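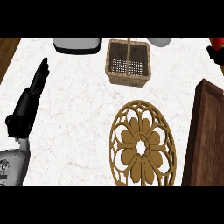 White marble counter with gray and reddish-brown veining.

Print this page | E-mail this page

Search products: enter item name or number

Savlow Stone Sealer, 600 ml
Made by Onivent

Savlow is a water-based penetrating sealer for marble, limestone, travertine and other porous stone used indoors. It soaks into the stone and dries clear. It does not leave a film on the surface and does not change a polished finish to matte or a honed finish to glossy. One bottle covers 155 square feet of polished marble in a single coat. Honed stone takes more.

Sealer slows down oil, coffee and wine so that you have time to wipe them up. It does not stop etching. Lemon juice, vinegar and some bathroom cleaners will dull marble whether it has been sealed or not, and a dull spot has to be repolished.

Before you start

Wash the stone with a neutral cleaner and let it dry overnight. Any stain left in the stone will be sealed in, so treat stains first with the Sitova poultice powder (sold separately). Room and stone should both be at 58 degrees F or warmer. Test a small area at the back and wait for it to dry before doing the rest.

Applying

Shake the bottle. Wipe on an even coat with a lint-free cloth or a foam pad, working in sections you can reach without leaning on the wet stone. Leave it for five minutes, then buff off everything that has not soaked in. Sealer left to dry on the surface turns hazy. If that happens, wet the haze with a little fresh sealer and buff again. Keep the counter dry for nine hours.
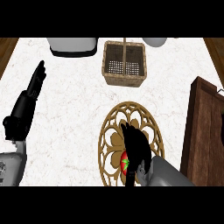

Resealing depends on how much use the stone gets. Put a few drops of water on it and come back in ten minutes; if the spot has gone dark, it is time for another coat. On a light top with fine pinkish-brown and gray veins the dark spot can be hard to pick out, so try the plainer areas. Lift off baskets and mats and test under them too. If the stone sits next to wood, tape the wood first. Savlow is not made for wood and may leave marks on an oiled or waxed finish.

Not for use on quartz, glazed tile, laminate or outdoor paving. Store above freezing. Keep out of reach of children.

Also in this line: Yau neutral stone cleaner, Sitova poultice powder, foam pads (pack of two).

Print this page | E-mail this page

Comments (3)

Hui-mei Siu
Used this on a honed vanity top and it took nearly twice what I expected. Buy the second bottle if yours is honed.

rdk_tile
Is it OK on grout? The label doesn't say.

Onivent Support
Yes, on unsealed cement grout. Not on epoxy grout. We are adding this to the label in July.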